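DIKDALE NEIGHBORHOOD ASSOCIATION

Minutes of the Regular Meeting
12 June 2018
Treltus Hall, Lower Meeting Room

Presiding: Tamara Sydorenko
Recording: Stepan Holovko

1. Opening and minutes of the previous meeting

The chair opened the meeting and confirmed that a quorum was present. The minutes of the previous meeting were read. One correction was made under the item on street lighting: the lamp reported as out is at the lower end of Fang Lane, beside the footbridge, and does not stand at the junction with the main road. The minutes were approved as corrected.

2. Matters arising

2.1 Street lighting. The secretary reported that the city had acknowledged the request for repair of the lamp and had issued a work order. No completion date was given. The secretary will write again if the lamp is still out at the next meeting.

2.2 Drain at the foot of the library steps. The drain has been cleared. A resident from the north side said that water still collects there after heavy rain and asked whether the grating is too small for the slope. The chair asked that the question be put to the city in the same letter as the lamp.

2.3 Notice board. The new glass has been fitted. The lock sticks. Members who hold a key are asked to turn it fully to the left before pulling the door.

3. Walking route along Zullero Creek

The chair introduced the revised plan for the walking route, which had been sent to all members in advance. The route would begin at the hall parking lot, follow the east bank of Zullero Creek as far as the footbridge, and return by way of Fang Lane. The earlier version, which used the west bank, was withdrawn after the owner of the adjoining field declined to grant access.

Members discussed the surface. The plan calls for packed gravel on the level stretches and timber-edged steps on the bank below the footbridge. Several members asked whether the steps could be replaced by a ramp, so that the route would be open to strollers and wheelchairs for its full length. The secretary explained that the bank is steep at that point and that a ramp of a suitable grade would need to run some way onto city land. It was agreed that the city be asked whether it would permit this before any decision is made on the steps.

There was further discussion of the condition of the path in winter. Residents of Fang Lane reported that the lower section stays muddy well into spring and that walkers step off the path and wear down the bank. The plan provides for a raised edge on that section. One member asked that the edge be kept low enough to step over easily, and the secretary noted the point for the contractor. 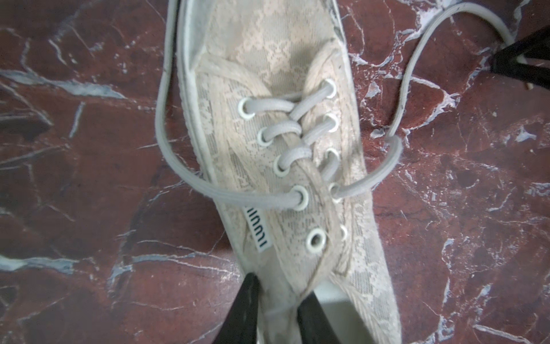
On the matter of signs, the meeting agreed that there should be one at each end of the route and one at the footbridge. The wording is to be plain and should give the distance and the nature of the ground. A proposal to add a map to each sign was discussed and set aside on grounds of cost – it may be brought back if money remains at the end of the work.

Motion: that the east bank route be adopted in principle, subject to the reply from the city on the ramp. Moved, seconded, and carried with 27 in favor and 2 opposed. The members opposed asked that their concern about parking at the hall be recorded. They consider that the lot is already full on event evenings and that a marked route will bring in visitors from outside Dikdale.

4. Use of the hall

4.1 Booking hours. The secretary reported complaints from neighbors about noise in the parking lot late in the evening. After discussion it was agreed that evening bookings will end at 10 p.m. and that the lot must be cleared by half past. The booking form will be changed to match. Bookings already confirmed are not affected.

4.2 Kitchen. The second oven remains out of service. The repair firm has advised that the part is no longer made. The chair asked for quotes on a replacement to be brought to the September meeting. In the meantime, groups that book the kitchen are to be told before they pay that one oven is available.

4.3 Storage. The back cupboard is again full of items left by groups that no longer use the hall. A notice will be posted asking owners to collect their property. Anything left after eight weeks will be given away or discarded.

5. Finance

The statement of accounts was circulated. Income from hall bookings is slightly ahead of the same period last year. The largest expense was the glass for the notice board. A member asked why the insurance premium appears twice in the statement. The secretary explained that it is paid in two installments and that both fell within the period. The statement was accepted.

The chair proposed that the annual dues remain unchanged at 5 dollars per household. Agreed without a vote.

6. Correspondence

A letter was received from a resident of Fang Lane about dogs off the leash near the creek. The meeting noted that the city ordinance already applies there, and the secretary will reply to that effect and ask the city whether a sign can be supplied.

A request was received from the school for use of the hall on a weekday morning in the fall. Approved, subject to the date being free.

7. Other business

A member asked that the minutes be posted on the website sooner after each meeting. The secretary undertook to post them in draft form within 8 days.

The chair thanked those who had helped to clear the creek bank this spring.

8. Next meeting

The next regular meeting will be held in September at Treltus Hall. Items for the agenda should reach the secretary in writing before the end of August.

The meeting was adjourned at 8:27 p.m.

Respectfully submitted,
Stepan Holovko, Secretary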